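Thread Count Is the Wrong Number

Bedding is sold on thread count, and I think the figure should come off the front of the package. It measures the number of yarns in a square inch of cloth, warp and weft added together. It says little about fiber length, yarn twist or weave, and those decide how a sheet feels after a year of washing.

The counting method is also loose. A yarn made of several thin plies can be counted once or several times, depending on who does the counting. A sheet labeled 1200 may be an ordinary 300 with four-ply yarn. Ludivine Collet, who bought fabric for Besnard before she retired, told me she stopped reading the number early on and asked for the yarn specification instead. Most suppliers had it on hand. None of them printed it.
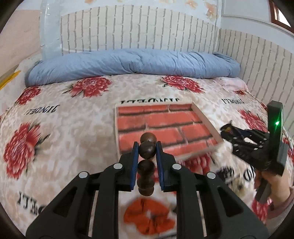

Printed cottons add a second problem. Pigment prints sit on the surface of the yarn and are held there by a binder. Reactive dyes bond with the fiber. The first kind tends to stiffen the cloth and fade along the folds – the second costs more and usually lasts longer. Skindix lists the dye type on its website, four clicks down. Trundico does not list it at all.

My proposal is modest. A bedding label should state fiber, weave, yarn ply, weight per square yard and dye class. That makes 5 entries, and they would fit in the space now used for the thread count and the gold border around it. Timothée Millet has argued that shoppers would ignore them. Some would. Shoppers also ignore the wash temperature, and it is still printed on every label.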